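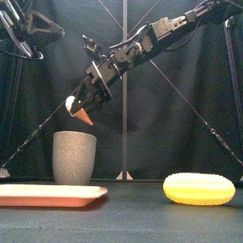
How to track down a gripper that lets go for no reason

If you've ever watched your arm carry a part beautifully across the table and then just open its fingers halfway there, welcome. I spent most of March on this one. My two-arm setup would pick up a toy, lift it, start heading for the cup, and drop it. No error, no warning light, nothing in the log that looked like a complaint. Then it would carry on and "place" thin air into the cup, very pleased with itself.

I'm writing down the steps in the order I wish I'd done them (I did them in a much dumber order, and bought a motor I didn't need). My controller is a Mansour board and the arms are a mix of kit parts and things I bolted on later, so your menus will look different, but the method should carry over to most small arms with a servo gripper on the end.

Before you start

Cut power to the arms before your hands go anywhere near the fingers. I mean at the switch, and not the pause button in the software. A gripper that opens when it shouldn't can also close when it shouldn't, and mine did exactly that while I was leaning in with a hex key. I got a nice purple thumbnail out of it. Put the stop button where you can hit it without reaching across the table, and if you have two arms, park the one you aren't testing and disable it.

You'll need a multimeter, some zip ties or hook-and-loop straps, a marker, and a handful of objects you don't care about. I use toy food. My regular test is the ice cream cone into the gray speckled cup, which is a mean little job for a gripper: there's a round end, a tapered end, and the fingers want to grab right at the join. Soft, light stuff is what you want here. Please don't debug a dropping gripper with a coffee mug.

Step 1: Find out if it's slipping or opening

These look the same at full speed and they have completely different causes. Slow the whole routine way down and film the fingers on your phone, close up. If the toy slides out while the fingers stay shut, you have a grip problem: not enough force, slick pads, or a bad angle on the object. If the fingers visibly move apart, skip the pads and go to Step 2.

I assumed slipping. I added rubber to the pads, then thicker rubber, then turned up the force until the servo was hot enough to smell. The video took two minutes and showed the fingers springing open. Film first!

Step 2: Hold still and wait

Close the gripper on something, lift it a little way off the table, and leave it there. Go make a coffee. If it lets go while the arm is sitting still, suspect heat or the supply voltage, and check the voltage at the gripper end of the cable while it's under load.

Mine held on the whole time, cool as you like. So standing still was fine, and moving was not.

Step 3: Move one joint at a time

With the gripper closed on your test object, jog a single joint slowly through its range, put it back, then do the next one. Keep your hands out and watch the fingers. When they open, stop and write down the joint and the angle.

For me it was the wrist roll, every time, right as it passed 66 degrees. The shoulder and elbow could swing all over the place and the toy stayed put. I ran the roll back and forth past that angle until I could call the drop out loud before it happened, and that was the first time in weeks I felt like I was winning.

Step 4: Do the wiggle test

Once you know the joint, you know which bit of cable to look at. Cut the power, and run your fingers along the cable on both sides of that joint. You're feeling for a flat spot, a kink, or a place where the jacket has gone shiny from rubbing. Then unplug both ends, clip your meter on in continuity mode, and flex the cable gently through the same bend the joint makes.

My signal wire beeped, beeped, went silent, beeped. There was a break inside the jacket right behind the wrist, where I'd pulled the cable up nice and snug to make it look neat. Every roll had been tugging on the same half inch of wire.

Step 5: Replace it, and give it slack

Don't tape it. Swap the cable. Then leave a proper loop at the joint, enough that you can turn it to both ends of its travel by hand (power off) without the cable going tight. Strap it on either side of the joint and never on the joint itself. A loop that hangs a bit looks sloppy and I've made my peace with that. Do check it can't snag on the other arm or on anything sitting on the table.

Step 6: Change what happens when the signal drops

The cable was the fault, but the bad setting made it worse. On my board, losing the gripper signal for an instant sent the servo to its default position, and the default was open. Sorcha Mulcahy on the Skisdale forum pointed me to the setting, and I now have it on "hold last position, stop the arm, raise a fault." Think about your own case before you copy me. If your gripper could pinch a person, holding may be the wrong choice.

Step 7: Prove it

Run the original routine, at the original speed, a lot of times. I did 764 cycles of cone to cup with zero drops, then pulled the signal plug on purpose to make sure the fault came up and the arm stopped. It did. I've marked the new cable with the date and I'll be flexing it with the meter again in a couple of months.

If your drops happen at random angles on every joint, I haven't had that one, so leave a comment if you've solved it.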